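The Second Pair

Ghada Dabbas had the spreadsheet open before the coffee was done, and she was so happy about it that Kenta could hear her humming through the door.

"Come and look at row 122!" she called. "I found the money."

He came and looked. Row 122 said wrist cables, spare, and next to it was a 600 she had moved up from the line for the trade show in Skurkham, the one they always came home from with sore feet and a bag of pens.

"That's only cables," he said.

"Only cables! Kenta, what stopped us in June? A cable. We had two good arms, a full counter, a whole morning free, and we sat on the floor eating biscuits until the courier came." She scrolled down, fast. "And now look at the fingers. Pumphrey will quote us for seven sets if we order before the quarter closes. Seven! We could wear them down on mugs and bowls all day and never once be careful."

Kenta pulled up a stool. He had come in meaning to argue for the new base from Billar, the one that rolled, and he had a page of notes in his pocket. But the arms were already powered up in the next room, and he found he wanted to go and watch them for a while before he argued about anything.
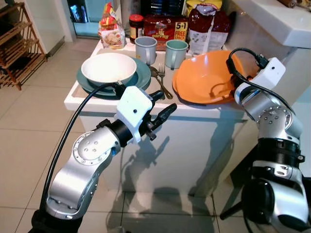 The breakfast counter, with both grippers up and the orange bowl tilted on its plate.

"Lionel will ask why we need plates in the budget," he said when he came back.

"Lionel can ask. Plates break. I put them under consumables, right after the bread." She was grinning. "Do you know what I love? A rolling base is one big yes or no. All of this is little things, and with little things we get to work every single day."

He took the notes out of his pocket, unfolded them, and read the price of the base again. It was a beautiful base. It turned on the spot.

"Put it on next year's page," he said. "At the top, though. In bold."

"In bold and in green," said Ghada, already typing, and then she stopped and looked up. "Do we have a line for forks?"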